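Kategorie: Rauchmelder & Funkvernetzung > Fehlalarme > Gelöst

Ticket: Sivero-Melder lösen nachts gemeinsam aus, kein Rauch, kein Feuer
Erstellt von: Thierry Jacquet

Hallo zusammen, ich habe unser Haus in Cloltmont komplett mit Sivero-Funkmeldern ausgestattet und bin von der Vernetzung wirklich begeistert! Sieben Melder über alle Etagen, dazu die Gudo-Basis im Flur. Nur geht seit April immer wieder gegen 2:30 Uhr die ganze Gruppe los. Die Feuerwehr war einmal da, hat alles abgesucht und nichts gefunden (sehr nette Leute übrigens).

Bisher versucht:
– Batterien überall getauscht
– Messkammern ausgesaugt
– Basis neu gestartet, Gruppe neu angelernt

Das Protokoll der Basis hat inzwischen 1.107 Einträge, und ich werde daraus nicht schlau. Auslöser ist laut Liste immer »Kanal 3«, das müsste das Schlafzimmer sein.
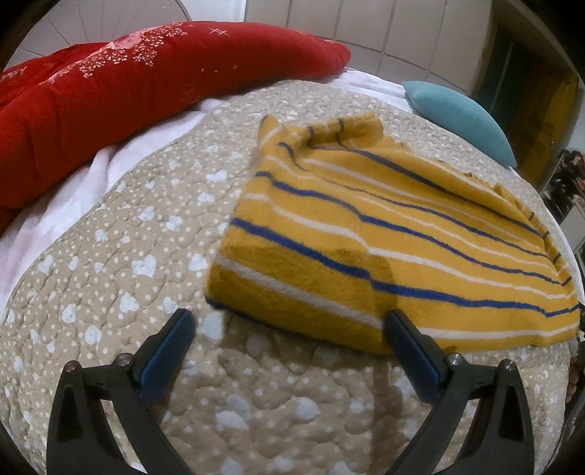

Maarja Rimkutė: Steht bei Kanal 3 im Protokoll »Rauch« oder »Funk«? Bei »Funk« hat der Melder selbst gar nichts gemessen und gibt nur ein fremdes Signal weiter. Dann lohnt ein Blick in die Collado-App unter »Nachbargruppen«.

Nachtrag, 19:40 Uhr
Volltreffer, es steht überall »Funk«! Und unter »Nachbargruppen« taucht tatsächlich eine zweite Basis auf, mit derselben Gruppenkennung wie unsere. Die ist beim Anlernen wohl auf der Werkseinstellung geblieben. Ich habe die Kennung jetzt auf 400 gesetzt, alle Melder einzeln neu angemeldet und jeden per Prüftaste getestet – alle sauber in der Liste, auch der im Schlafzimmer. 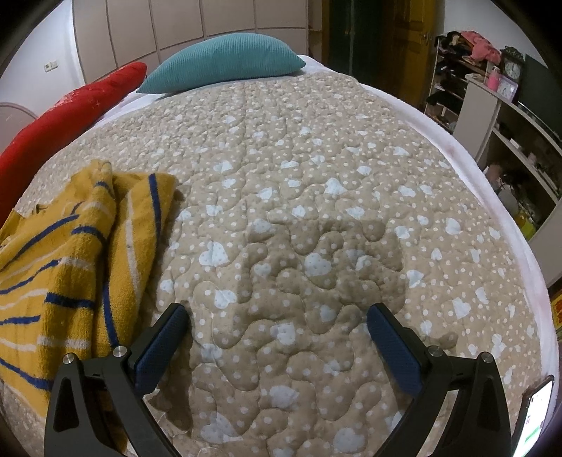 Bett mit gesteppter Tagesdecke, am Kopfende ein blaugrünes Kissen

Nachtrag, 7:15 Uhr
Die ganze Nacht Ruhe, kein einziger neuer Eintrag. Ich lasse das Ticket noch drei Nächte offen und schließe es dann. Riesigen Dank, das ist ein tolles Forum!

Status: gelöst

Kommentare

brandwache_süd: Bitte auch den Nachbarn Bescheid geben, deren Melder haben ja vermutlich mitgepiept.

Thierry Jacquet: Schon passiert! Sie dachten, ihre Anlage sei defekt, und wollten sie abbauen.

kellerkind: Geht das mit der Kennung auch ohne App, direkt an der Gudo?

Maarja Rimkutė: Ja, Taste lange halten, bis die Anzeige blinkt. Danach müssen aber alle Melder neu angelernt werden.

Wir verwenden Cookies, um Ihre Anmeldung im Forum zu speichern. Einstellungen | Einverstanden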